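Vocal duo, monitor mix falls apart when we harmonize

tilasstead_alto

My sister and I sing as a duo over backing tracks and one live guitar. Each vocal sounds fine in the wedges alone. When we go into close harmony, usually thirds in the chorus, the midrange builds up and neither of us can pick out her own pitch. Feedback starts at 2,955 Hz according to the analyzer on the desk. We have two wedges, both on the same aux send, and a Rendex 12-channel mixer with three auxes. The mics are the same model, both cardioid. It happens at every venue and at home, only less at home. Next show is Tuesday. Is this an EQ problem or do we need in-ears?

Cengiz Karakaya

Start with the routing. Both wedges on one aux means you each hear an identical sum of two similar voices, and no EQ curve separates them. Put wedge 1 on aux 1 and wedge 2 on aux 2, both pre-fader. In each wedge, set the singer's own voice as the reference and bring the other voice up until it is audible but clearly lower. Guitar goes in last. Keep the backing track low — kick and one pitched part are enough if you can split the stems.

Then do the feedback. Use a narrow cut at the frequency you measured, on the aux output and not on the channel, so the house sound stays as it is. Take out 3 dB and test again before going deeper. Check the wedge position too. A cardioid mic rejects best directly behind, so the wedge should sit straight in front of the singer, on the line of the mic body.

You can check the balance in a bedroom at low volume before the show.

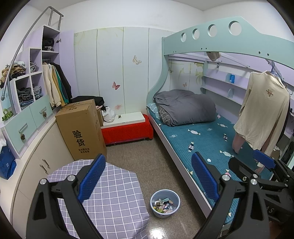

Bedroom with a tile floor and a bunk bed.

A small room with a hard floor will exaggerate the low mids, so don't carry EQ settings from there to the stage. The send levels do carry over reasonably well. Write them down.

If it still builds up after all that, high-pass both vocal channels and look at the compressors. Heavy compression on a channel that also feeds the monitors raises the quiet parts and eats your margin before feedback. On some desks the aux can be tapped before the compressor.

lachance_pa

Agree with splitting the auxes. In-ears will stop the wedge feedback but they won't fix a bad mix, you would just hear it closer. We changed to Ornar packs last December and had to redo every send anyway.

ornette44

Try one of you singing a bit quieter in the chorus. Worked for us.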